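Caixas metálicas de bancada: limpeza, riscos e arrumação

Publicado em 22/12/2019

As caixas abertas de chapa, usadas para separar peças, parafusos ou ferramenta miúda, acumulam sujidade sobretudo no fundo e nas dobras. A limpeza regular é simples. A maior parte dos estragos vem de esfregões demasiado agressivos e de água deixada nas juntas.

Material necessário
Aspirador com bocal estreito
Dois panos de microfibra
Detergente de loiça neutro
Escova de nylon macia
Álcool isopropílico, para restos de cola
Base de feltro ou borracha

Limpeza corrente
Esvaziar a caixa por completo e aspirar as limalhas antes de passar qualquer pano. Uma limalha presa no tecido risca a chapa e pode cortar os dedos. Lavar com água a 35 graus e algumas gotas de detergente, sempre no sentido do comprimento. Nos cantos, usar a escova. Enxaguar com um pano húmido bem torcido e secar logo a seguir. As paredes inclinadas escorrem para o fundo – convém secar primeiro as paredes e só depois a base.

Manchas baças
As manchas esbranquiçadas são muitas vezes calcário ou detergente seco. Aplicar vinagre branco diluído a 50 por cento, deixar atuar durante cinco minutos e enxaguar bem. Em chapa galvanizada o vinagre não se usa: ataca o zinco. Nesse caso, ficar pelo detergente neutro. Para gordura antiga, o desengordurante Grumell dá bom resultado, desde que não seque sobre o metal.

Riscos
Os riscos superficiais não afetam o uso. Em aço sem revestimento, lixar a seco com grão 400, sem carregar, e passar no fim uma película fina de óleo mineral. Em chapa pintada ou zincada não se lixa, retoca-se com tinta apropriada. Quem guarda peças com arestas vivas deve forrar o fundo. A manta Nultent corta-se com tesoura e aguenta até 20 lavagens.

Apoio na bancada
Um tampo de madeira clara marca com facilidade. Colocar feltro sob a base da caixa e levantá-la para a mudar de sítio, sem arrastar. Verificar as arestas inferiores com um pano velho: se o tecido prender, há rebarba e é preciso passar a lima.

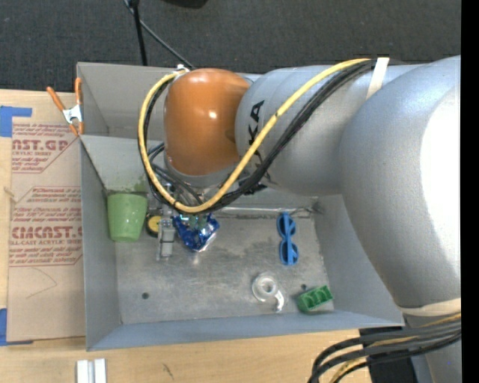 Pode guardar-se ferramenta húmida numa caixa destas?
Convém secá-la primeiro. A água fica retida no fundo e provoca ferrugem tanto na ferramenta como na chapa, a começar pelos riscos.

Manutenção anual
Em janeiro, rever dobras, cantos e pontos de soldadura, caso existam. A ferrugem solta tira-se com escova de latão. Substituir o feltro gasto e deixar a cola curar de um dia para o outro antes de voltar a carregar a caixa.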